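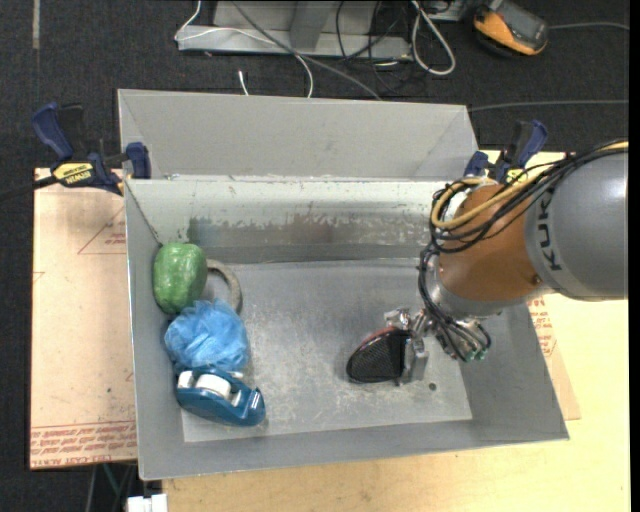
Gray metal bin with four objects at the left and a robot arm reaching in from the right.

Nirndale Sleep Diaries, version 2
README and data card

Maintained by Yara Bataineh. Please read the section on naps before writing to her about naps.

What this is

Daily sleep diaries kept by older adults living in their own homes in Nirndale, along with what they took, drank or listened to in order to get to sleep. Each person was asked to fill in one page every morning for 30 days. Some of them did.

The diaries were on paper. We offered an app, and the response to the app is preserved in the comments field for anyone who enjoys strong language.

Files

diaries.csv
One row per person per morning. Bedtime, time of final waking, number of times up in the night, and a rating of how rested the person felt.

aids.csv
One row per thing taken or done to help with sleep. Covers prescriptions, drugstore pills, herbal tea, warm milk, brandy, and the radio. Linked to diaries.csv by person_id and day.

people.csv
One row per person. Age, whether they live alone, and whether they share a bed. Pets are coded separately, after some discussion.

codebook.txt
The meanings of all codes. It's dull and you need it.

Ages

Everyone was 65 or over when they signed up. Ages above 85 are recorded as 85, because Nirndale is small and there are only so many people you could be talking about. Please don't compute a mean age and report it to a decimal place. We did that in version 1 and would like it forgotten.

Naps

A nap is whatever the person said was a nap. Several people reported no naps at all and then noted in the comments that they had missed the end of the program. Those days are coded nap = 0, as reported, with nap_flag = 1. You may decide for yourself how you feel about that.

Sleep aids

Pills were copied from the label by the person filling in the page. Spelling has been cleaned up. Doses have not, so where someone wrote "the small one," the dose is missing and the note is kept.

The Khoury checklist asks about alcohol as a sleep aid separately from alcohol in general. People took this distinction seriously. A drink at 6 p.m. was a drink, and a drink at 10 p.m. was medicine. If you want total evening alcohol, add drink_eve and aid_alcohol yourself, and check the units first, as "a glass" turned out to be a flexible measure. We left it in the person's own words in aid_note and put our best guess in aid_units. The guess is ours and may be wrong.

Combinations are the reason most people ask for this dataset. A prescription sedative and alcohol on the same night will show up as two rows in aids.csv with the same day. Nothing in the files tells you how many hours apart they were.

Missing data

Blank means blank. We haven't filled anything in. A value of 36 in the column times_up is real, was checked with the person by phone, and came with an explanation that we agreed not to publish.

Long gaps usually mean a hospital stay, a visit to family, or a lost pen. The gap_reason column separates these where we know. Days after a gap are numbered from the original start, so the day column can run past the end of the planned diary.

Changes since version 1

- Times just after midnight are now assigned to the night before. Previously a number of people appeared to go to bed 23 hours early.
- Radio is now an aid. It was under "other," where it outnumbered everything else in "other."
- The Osulitz restfulness scale has been flipped so that higher means more rested. If your old code suddenly finds that sleep is bad for people, this is why.
- Removed a duplicate person. They were a married couple with identical handwriting, so we put one back.

What not to use it for

Don't use it to say how common any medicine is among older adults in general. The people who agree to write down their sleep every morning are people who think a lot about their sleep. There's also no clinical diagnosis anywhere in the files, and a bad week in May is not insomnia.

Access

The files are held on the Castetti server. Send a short description of your project and the columns you want. "All of them" is a common answer and will get you a polite reply asking again. Comments are released only after we've read them for names, and that takes a while, as the neighbors come up a lot.

Known problems

The column bed_share has a value 3. We don't know what it means either.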